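Notebook, mail filter tests, February

Goal for this week: find out why the filter on the Maltum server lets through messages with a false login link. We have 40 samples saved from the old mailbox, all of the same type (they say the password will expire and ask the reader to confirm it).

What I did
Started with the default rules, no changes. Of the 40 samples, 7 passed to the inbox. I expected two or three. All seven have the link inside an attached page and no link in the message body, so the rule which checks addresses never sees it.

Then I added the attachment rule from Plomitmont and ran everything again. Now only one passes. The one which remains is strange – the attached page is saved in a different character set and the rule reads it as empty. I put it in the folder "open" on the shared disk, please do not delete it.

False alarms
Used about 2000 normal messages from the Memeck archive. The new rule stopped 11 of them, mostly invoices with an attached form. This is too many for daily work. I lowered the score of the rule from 100 to 60 but did not run the archive again yet.
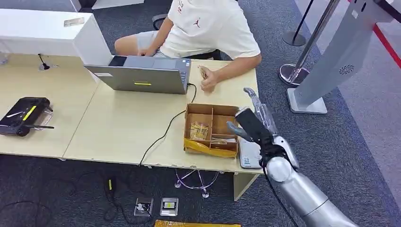

To do
- run the Memeck archive with the lower score
- ask Iwasaki if their parser can detect the character set before the rule starts
- write down the version of the rule file, I forgot it last time also
- change the test account password, it is still the old one from January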